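About us

Welcome to Nernari. We are a small company that helps offices and workshops bring automation into the working day, and if you have found this page you are probably wondering who we are, what we do all week and whether we would be any good to have around. We hope the next few paragraphs help, and do please put the kettle on first, as we tend to go on a bit.

We opened our doors with a workforce of 3 and one rather stubborn robot arm. There are 33 of us now, spread over two floors at Mosoti, and the arms have multiplied too. Our main product, Werkano, handles the small fetching, sorting and tidying jobs that eat into everybody's day without ever making it on to a job description.

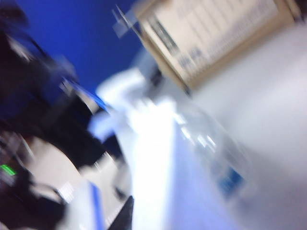
Desk work in progress, as the wrist camera sees it.

People often ask us what happens to the staff when the robots arrive, and it is a fair question, one we would ask as well. Our first large customer, Zarex, put it to us before we had even taken our coats off! Their support team had been spending around 900 hours a year on clearing and resetting shared desks. Those hours now go on training, on longer phone calls with customers who need them, and (we are told) on a proper lunch. Some roles did change, and a few people found that hard at first, so we always ask to meet the whole team early on, long before anything is plugged in.

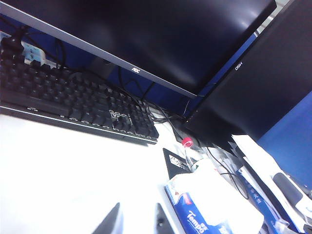
Teaching Werkano about ordinary desks is the part of the job we love best, and it is slower than you might think. Factories are tidy places with everything in its spot, but offices belong to people, and people have habits. A clear bottle with a red cap, a packet of Tempo tissues with a white sheet draped over it and a heap of papers beside the monitors are all quite different things to pick up, and each asks for its own sort of grip. The colleagues who know those desks best are the ones we learn from, and several of them have since joined us as trainers.

We run open afternoons every March, with tea, cake and a turn at the controls for anyone who fancies it. You would be very welcome.

Page last updated January 19, 2022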